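4.3 Stale wrist frames during the desk-clearing task

In this section we report the most serious fault that we met during the tests at the Kudum site. The task was simple: the arm should pick up writing instruments from a gridded table and put them into a pen holder, while a stack of books stays on the table as an obstacle. The task list, the object set and the grid were the same as in Section 4.1. Only the control software was changed, from the older Enen release to the one that was delivered in July.

The fault can be described as follows. The policy receives one image from the wrist camera and one image from the fixed camera at every control step. Under high load, the image buffer on the wrist side did not always release the last frame. The policy then received an old wrist image together with a fresh image from the fixed camera. It had no way to know this, because the time stamp was written when the frame left the buffer and did not tell when the frame was taken. As a result, the stale frame carried a new and valid time stamp.

The effect on the motion depends on where the arm is when the buffer stops. If the old image shows only the table, the arm may go down with a held object although another object is now below it. If the old image shows the book cover close to the fingers, the arm tends to lift and to wait. The first case is dangerous for the objects and for the gripper. The second case only costs time, but it is harder to notice, and we believe that it happened also in our earlier tests without being recorded.

Figure 6 gives three wrist views and one view from the fixed camera.

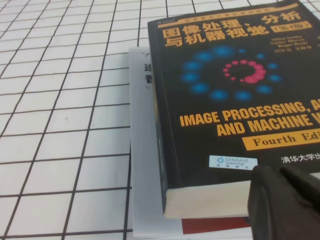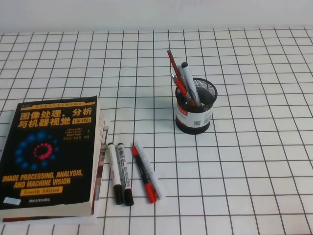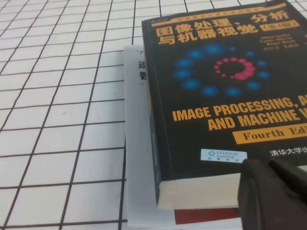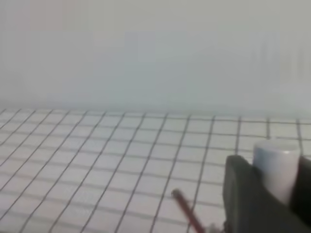

Figure 6. Views from the desk-clearing task. First and third: wrist camera, with the gripper near the lower edge of the textbook. Second: fixed camera. Fourth: wrist camera, with a white cylindrical object between the fingers.

Quintero, after reading a draft of this section, objected that a buffer fault alone should not lead to a collision, and that a force limit at the wrist would stop the arm in any case, whatever the camera reports. We agree with this in part. A force limit was active in all our tests. However, it was set for the books, which are heavy and stiff, and a light pen can be pushed over the table for a long distance before the limit is reached. Lowering the limit was tried and gave many false stops when the fingers closed. We therefore consider the force limit as a second barrier and the check of image age as the first one.

To reproduce the fault on purpose, we ran the task 16 times with an additional load on the control computer. The buffer held an old frame in 5 of these runs. In two of them the fingers touched an object that the policy had not taken into account, and the operator pressed the stop button. The longest delay that we measured was nearly 2000 ms, which is far too long for a policy that closes the fingers by sight. No person was inside the working area in any run, and no damage to the arm was found afterwards.

Comparing two following wrist images by pixel difference was our first idea for a check, but it is not reliable. When the arm stands still above the textbook, two correct images can be almost equal, and the check then reports a fault that does not exist. We also tried to compare the wrist image with the joint positions. This worked better but needs a good calibration, and the calibration changed a little each time the camera mount was tightened.

The solution used in the remaining tests is more modest. The time stamp is now written by the camera driver at the moment of exposure, and the Flillow safety layer compares it with the clock of the arm controller. If the image is too old, the arm holds its position with the fingers unchanged. Opening the fingers was not accepted as a safe reaction, as a held object could fall on the stack. The operator must confirm before the motion continues. Runs with such a hold are counted as failed in Section 4.4, also when the task was completed after the confirmation.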